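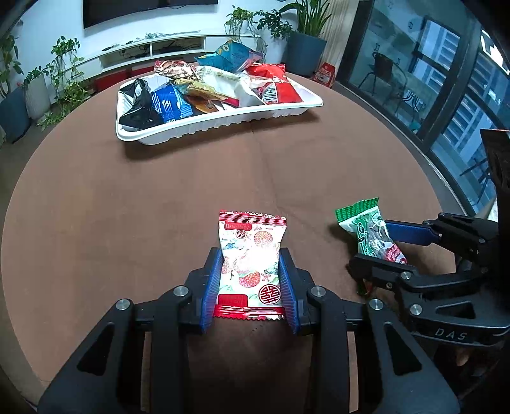

One reply to our first survey asked why a phrasebook app would need to know which town you were in, when hello is the same word everywhere. Another student in the same group wrote that the app taught her to order a train ticket before it taught her to say she didn't understand. Those two comments changed most of what we did after December, so the report starts with them.

Project background

Our project was a vocabulary and phrase app for people starting a language course, built for the beginner classes at Porklow College. We called it Dillar. The first version was a port of a printed word list the language department already used, with 204 entries sorted by topic. Audio was recorded in the small booth on the second floor.

The department wanted three things: it had to run on older phones, it had to work with no connection, and the teachers had to be able to change the lists themselves. The third requirement took the most time.

How the lists are stored

Each list is a plain spreadsheet file. A row holds the phrase, the translation, a note on when to use it, and the name of the sound file. Teachers edit the spreadsheet and upload it through a page we wrote. The first upload page rejected any file with an empty note column and gave no message explaining why. We fixed this by making the note optional and by showing the row number of any real error.

We looked at using the Kakakhel flashcard library for the review screen. It had good spacing between repeats, but it expected a single word on each card, and our longer phrases ran off the side on small screens. We wrote our own card layout and kept a simple review schedule. A card you get right comes back after 2 days, then after 7. A card you get wrong comes back in the same session.

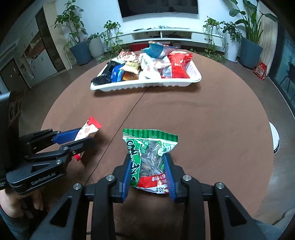
Figure 2. Snack packet held upright over a round table.

Testing

We tested with two beginner classes, one at Porklow and one at the Vunthorpe evening center. There were 49 students in all. Each student used the app at home and filled in a short form in class.

The evening group used the audio much more than the day group. Several of them listened while driving and asked for a mode that plays a whole list without touching the phone. We added this late and it has had little testing. It stops if a call comes in and does not start again by itself.

Both groups skipped the grammar tips. We had put them behind a small icon in the corner of the card, and most students said they hadn't noticed it. In the current version the tip shows under the translation after the second wrong answer.

The order of topics was changed too. Asking someone to repeat, slow down, or write something down is now the first list. Travel moved to fourth.

Known problems

Search does not ignore accents, so typing a word without them finds nothing. Two recordings in the food list are quieter than the rest and need to be redone. The regional notes asked about in the first survey exist for greetings only. Progress is saved on the phone and is lost if the app is removed.

The teacher guide is in Appendix B, and the survey forms are in Appendix C.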